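Search this site
Search for: Go

Kumudini Liyanage has read the Pladen offer document twice, and she still can't find the page where it explains what listeners get out of it.

"There's plenty on savings," she says. "I went looking for the word 'reporter' and found it in a footnote."

Pladen, which owns a string of local papers, wants to buy Ruleck and its 2 radio stations. The companies call it a joining of equals. Liyanage, who spent years on a regional news desk before she began writing about media ownership, doesn't buy the phrase. "One of them is paying and the other is being paid. Equals don't usually need an invoice."

She is no kinder about the promise to keep separate newsrooms. Pladen made a similar one when it took over the Roy weeklies, she says, and within a year the papers were running the same front page. How long would she give this one? "Ask me in November."
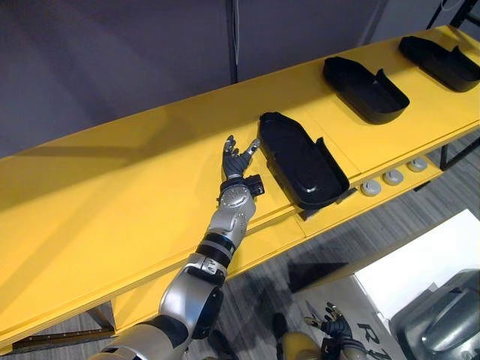

A robot hand beside a black tray on a yellow table.

The price is 50 pence a share, and small holders with fewer than 1000 shares can take cash only. Liyanage has 2322, bought when she worked there, and hasn't decided how to vote. "I'd like to be talked round," she says. "So far I've had a brochure."

What about the argument that neither firm can survive alone? She grants that advertising has fallen – nearly everyone in the trade will tell you so – but says Pratik, the smaller rival, still sends someone to council meetings. "They sit through the whole thing, drains and all. I'd want to know why a bigger company can't."

Ruleck's staff were told by email. Liyanage was forwarded a copy the same afternoon. It used the word "exciting" in the first line, she says, and didn't mention jobs.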